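# Robot cell budgeting

**Robot cell budgeting** is the planning of costs for a robot work cell before anything gets ordered. Covers arms, grippers, table, wiring, software, training, spares. Usually done by the shop itself, sometimes by an integrator.

## Simulation stage

Most plans now start in simulation. Cheap, and mistakes cost nothing but time. The buyer loads a model of the gripper they have in mind, checks opening width and finger clearance, then adds parts.

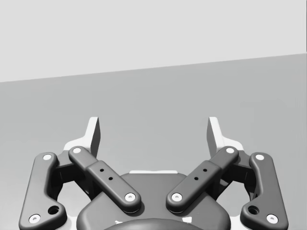
Gripper choice tends to drive the rest of the budget. A wider opening means more kinds of parts, but also more weight at the wrist, and that can push the buyer up to a bigger arm. Fingertips wear out and are often left off the first quote. The Allport method (named for the Allport packaging plant) lists them as a yearly cost, along with cables and pads.

## One arm or two

A second arm does not simply double the price. Table, fencing and software license may be shared, but setup time goes up and so does the risk of the arms getting in each others way. Test layouts normally use 2 arms facing in from the near side, with grocery-type items such as cans and small cartons in between.

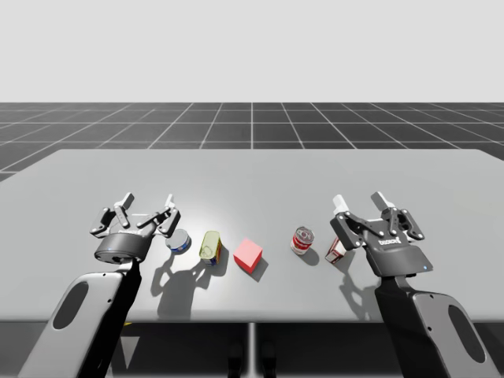

*Source: Drutia planning archive, simulation render. Reuse with credit.*

Reach is checked first, then overlap. Items near the middle should be reachable from both sides, otherwise the second arm is hard to justify on paper.

## Typical line items

- Arms and controllers
- Grippers, spare fingertips
- Table or base, floor anchors
- Safety gear
- Integration labor (often the biggest suprise)
- Training, first year service

The Drunen worksheet has 11 lines and splits them over 4 payment stages. Magalhães, a later version, drops the stages and adds a reserve. In the Magalhães sheet the reserve is set at $4,000 for small cells, seen by some buyers as too low.

## Lead times

Arms and grippers are often quoted apart, with different delivery dates. Plans that assume one date for both run late. Orders placed after September may land in the next budget year, check with accounting first.

## See also

- Cell layout
- Leasing of industrial equipment
- End-of-arm tooling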